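Party Supply Packer / Shop Floor Helper - Seasonal, could go permanent

Ulline Party Goods. Part time and full time. Start asap.

We need people. Busy stretch is coming and we are short on the packing side and short on the shop floor, so this one ad covers both. Read to the end please, how to apply is down there and half the emails we get are missing the stuff we ask for.

Who we are: small party supply store with a mail order side out back. Balloons, paper goods, banners, table covers, favor bags, candles, photo backdrops, the works. Walk-in customers up front, online orders out of the stockroom. We also carry the Flulletti confetti line and the Evow wedding and shower range, and those two are most of what ships out in December, along with New Year's stuff. Hats, horns, foil curtains. So many foil curtains.

What the packer job is

Pull orders from the shelves using a printed pick sheet. Check colors against the sheet, we have four golds and they all look the same under the back lights. Pack so nothing gets crushed. Paper lanterns on top, always. Tape, label, stack by carrier, get it to the door before the afternoon pickup at 3:30. On a normal day we send out 100 orders. On a bad day more, and then everybody packs, including Mirsad.

Also: counting out loose favors into bags, making up table kits, breaking down boxes, sweeping confetti. You will find confetti in your shoes at home. Comes with the job.

What the shop floor job is

Register, phones, restocking, helping people figure out how many plates they need. Blowing up balloons to order, helium and air. Saturday is the big balloon day and starts early, doors open at 8 but the first bouquets go out at 7:30, so somebody has to be here at 6:45 to start filling. If you can't do Saturday mornings at all then please apply for the packing job instead.

You'll do bouquets, arches, columns and the number balloons. We teach all of it. Takes a couple weeks to get fast. Arches are slow for everyone at first, dont worry about it.

Latex allergy: tell us up front. Packing is mostly ok, the floor isnt. 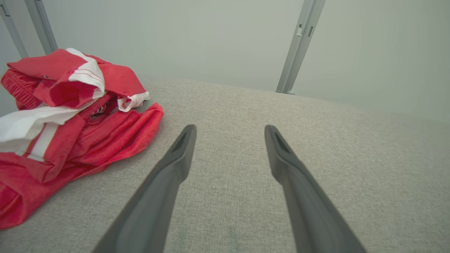

Hours. Packing shifts are 9 to 4, Monday thru Friday, half hour lunch, paid. Part timers do 22 hours a week, which works out to three full shifts plus a short one, and you can pick which days as long as one of them is Monday. Mondays are heavy from the weekend orders. Floor shifts are mixed, schedule goes up ten days ahead on the wall by the time clock and gets texted out too. Swaps are fine if you find the other person yourself and write it on the sheet.

Pay. Hourly, paid every two weeks, same starting rate for both jobs. We'll tell you the rate on the first call so you're not wasting a trip. Seasonal people who stay to the end of the season get a $495 bonus with the last check. That means working your scheduled shifts thru inventory, not leaving the week before. Part timers get the full bonus too, we don't cut it down.

Staff discount on everything in the store, not on special orders. Free parking behind the building, park along the fence and leave the dock clear.

What we want

- on time. The carrier does not wait
- ok on your feet most of the shift
- can lift boxes of paper goods, they're heavier then they look. Two people on the tank deliveries
- can read a pick sheet and notice when something's off
- nice on the phone (floor only)
- 18 or over for the stockroom, 16 and up ok for the register with a work permit

Retail or warehouse background is good but we've hired plenty of people with none. If you've done crafts, cake decorating, set up for church events, ran a classroom party, say so. Good eye for color is a real plus. Spanish is a plus too, lot of our regulars order in Spanish and right now that all lands on one person.

Don't need: a long resume, a cover letter, a degree, references from ten years ago.

Theme kits, a bit extra

We're also looking for one person out of this group to help Baltasar Bermúdez put together the new boxed theme kits. He's the buyer and does the window displays. The kits are a thing we started last spring, everything for a kids party in one box, plates thru centerpiece, for 10 kids. Bataineh prints the boxes and banners for us and the proofs need somebody to sit and check spelling, colors, sizes, whether the banner really fits across a standard doorway. One afternoon a week, same pay, indoors at a table. If you want to be considered just put KITS in your email. It doesn't change your chances on the main job either way.

Dinosaur, garden tea party, construction and under the sea are done. Space and farm are next. Ideas welcome but be warned he has opinions.

Dress. Whatever you can move in. Closed toe shoes, no exceptions in the stockroom. We give you an apron. Hair tied back around the ribbon curler and the heat sealer. Costumes ok on the floor in October and on New Year's Eve.

How to apply

Email the store or drop in and ask for Mirsad Georgiev, he runs the back and does the hiring. Don't drop in Saturday before noon, he'll be inside an arch. Put the job in the subject line, PACKER or FLOOR or EITHER. In the email give us:

Your name and phone number
Which days you can work and which you can't
Earliest start date
Any dates you already know you'll be away
Last job or two, one line each
Latex allergy yes/no

That's it. If the availabilty isn't in there we have to write back and ask, and then you're at the bottom of the pile.

We call people in the order the emails come in. First chat is on the phone, ten minutes. Then you come in for a paid trial shift, two hours, pack some orders or work next to someone on the register. We let you know by the next day, yes or no. Everyone who does a trial gets an answer and gets paid for it.

Worked here before? Just text Mirsad, same number as always. You don't need to redo the paperwork unless you've moved.

Training for new packers is one morning, the rest you pick up. Floor people get two days on the register plus a balloon session after closing, pizza included. Bring a water bottle, helium room gets warm.

Ad stays up till the spots are filled. If you can still see it we're still hiring. Evenings are best to reach you? Say so in the email and we'll call after 5.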